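Desktop refresh moves to repair-first schedule

2 min read

Zakley will keep its current office desktops in service for another budget cycle and replace parts as they fail, under a maintenance plan that takes effect in August. The plan covers 500 machines in the administrative buildings and the branch library. Laptops and leased equipment are excluded.

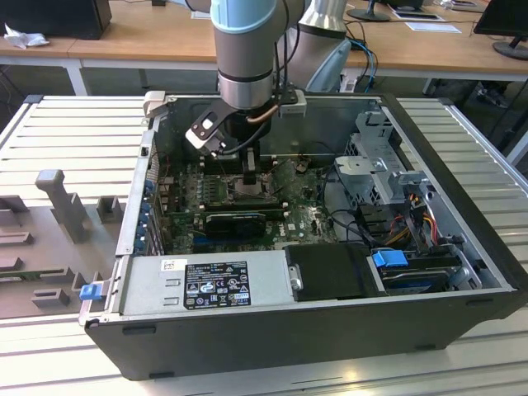 Zakley Information Services, Hardware and Asset Management

Under the previous policy, a desktop was retired on a fixed date regardless of condition. The new policy sets retirement by fault history. A machine that logs two board-level faults is withdrawn and stripped for parts. All other faults, including failed memory, power supplies, fans and storage drives, are repaired in house.

An audit led by Marilou Fajardo found that 41 percent of the desktops retired under the old rule had no recorded hardware fault. Most of the remainder had a single failed part that was available from stock. The audit recommended keeping a small inventory of tested processors and memory modules, sorted by socket type and speed.

Parts will be supplied by Clekis, which holds the existing contract. Delivery is set at 9 working days for standard items. Departments will not be billed for parts, but they will be asked to return a faulty machine with its power cord and asset tag attached.
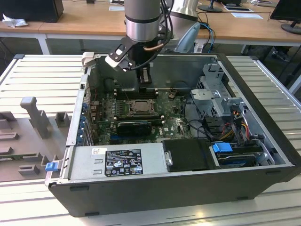 Inspection procedure

Each returned desktop is opened and cleared of dust before testing. Memory is tested one module at a time. The processor is reseated only if the memory tests pass and the machine still fails to start. Thermal compound is cleaned off and reapplied whenever a cooler has been removed.

"The step people skip is the socket check," said Hernán Villca, who wrote the procedure. "If a contact is bent, swapping the memory tells you nothing."

Test results are entered in Puvik, the asset database, before the case is closed. Records from the old spreadsheet have been imported, with the exception of machines purchased through individual departments. Lucero Palomino is collecting those serial numbers separately.

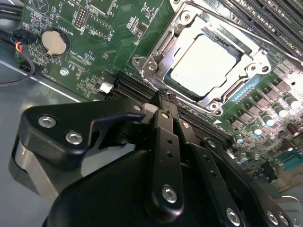
Processor in its socket, with the retention frame around it.

Turnaround for a repair is set at 30 hours of bench time or less. Loaner machines can be requested through the service desk, which opens at 8 a.m.

Related items
Printer consolidation: second floor changes
How to find the asset tag on your computer
Service desk hours during the August changeover
Disposal of old monitors and cables

Last updated: August, 10:15 a.m.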